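**For release Tuesday: Jindstead opens its shared kitchen table in Dredley**

Hello from Jindstead! We're a small outfit that helps people cook proper food in rooms that were never meant to be kitchens, and I've got some news I've been itching to send out.

From Tuesday we're running a weekly microwave cookery session at the Andska building in Dredley. It's for anyone living in a bedsit, a box room or a flat where the oven packed up months ago (mine did, which is how I got into all this). You bring a plate and something from the greengrocer, we bring the salt, the oil and the know-how.

There are 20 places each week and 19 went to people on our waiting list, so we've added a second sitting at 4 o'clock. Each sitting has its own vegetable. Week one is aubergine, and I will not hear a word against it! Prick the skin all over with a fork, pop it on a plate and cook it until it slumps. Then scrape out the middle and mash it with garlic, lemon and plenty of salt. Courgettes come next, then baked potatoes, which I know everyone really wants.

Sipos, the secondhand shop on the same street, is giving 3 reconditioned microwaves to people who come along and haven't got one at home. Ask at the till and they'll put your name in the book.

We cook at the big grey marble-patterned table, with the navy chairs pulled up to it and the microwave on top where people can get at it. 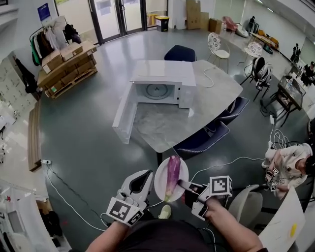 One of our regulars wrote back to ask whether the skin is worth keeping, and said hers always goes like old leather. Mine too, so I bin it, but chopped up very small it's not bad in a stew.

Sessions are free. To book, drop in at Andska or leave a note for Jindstead at the Sipos till.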